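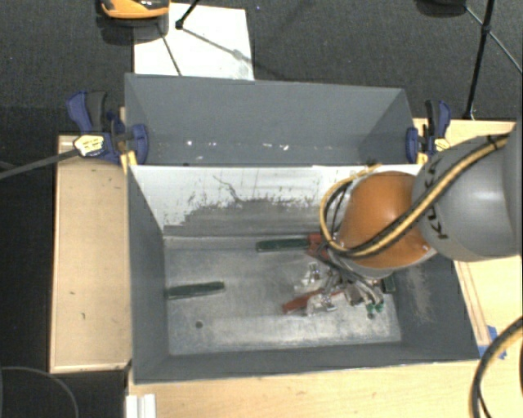 Sorting mixed tools and small parts from metal bins

Our workshop keeps its hand tools and small parts together in open metal bins. Please advise on a suitable method of separating them.
Posted by Plendeck, 13 March 2022

Empty one bin at a time onto a clean bench. Separate tools first, then parts by size — labels should be applied last.
Gralix

Dividers.
Nepia

Members are advised to wear gloves. Our store sorted 184 parts in this manner in October.
Brado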